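Greiferbacken vor der Schicht prüfen, gibt es eine Regel?

Utgate
Wir wischen Tische mit einem Handgreifer ab und zeichnen auf. Wann müssen die Finger getauscht werden? An der linken Kante sieht das Material angerissen aus, auf der Fläche sind noch blasse Flecken.

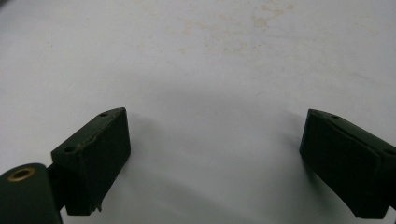 Antwort von Szalai
Eine Norm kenne ich dafür nicht. Bei uns gilt: Sichtprüfung alle 8 Stunden, Tausch spätestens nach 3000 Griffen. Angerissene Kante sofort tauschen, immer beide Finger. Wechsel ins Protokoll.

Antwort von Mirka
Kleben hält nicht. Bei mir war nach 81 Griffen Schluss.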